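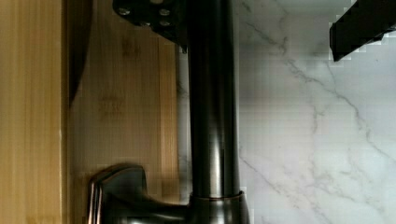
*By the faucet, kitchen side*

**rekau_tom25** wrote:

Hello everybody. I have a question about descaling. In my town the water is very hard, and the kettle gets a white layer in a few days. I bought the Kodeo powder, which says 25 grams for each filling. My neighbor says plain vinegar is enough and I wasted my money. Who is right? I don't want the tea to taste of vinegar until August.

**pranier_fan** wrote:

Your neighbor is right. I use vinegar and water, half and half. Boil it, wait, pour it out, then boil clean water 2 times. There is no taste if you rinse well.

**Softwater** wrote:

I don't agree with boiling vinegar. The smell goes in all rooms and my eyes hurt from it. Citric acid is better. I put it in warm water and leave it for the evening. The Kodeo powder is mostly citric acid as I understand, only with a nicer box.

**rekau_tom25** wrote:

Thank you both. The box cost me 200 and the citric acid in the market is much cheaper, so now I am a little angry with myself.

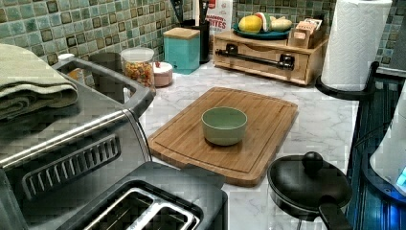 I also want to ask about the stone counter. Some drops of the powder solution fell on it and I wiped them quickly. Can the acid make marks?

**Softwater** wrote:

If it is real marble, yes, it can become dull in that place. Vinegar does the same. Do the descaling inside the sink and keep a wet cloth near. If it is only a marble pattern on another material, you have less to worry about, but I would still wipe.

**pranier_fan** wrote:

I have spilled vinegar many times and my counter is fine. I think people are too afraid of it.

**Softwater** wrote:

What is your counter made of?

**pranier_fan** wrote:

Tiles. OK, maybe it is not the same.

**Dương** wrote:

I would look at a filter jug before buying more powder. We use a Pranier one, and I descale much less often than before. But you must change the cartridge on time, and that is also money.

**rekau_tom25** wrote:

I will finish the box first and then try the citric acid from the market. Does the dose stay the same, 25 grams, or should I take less for a small kettle?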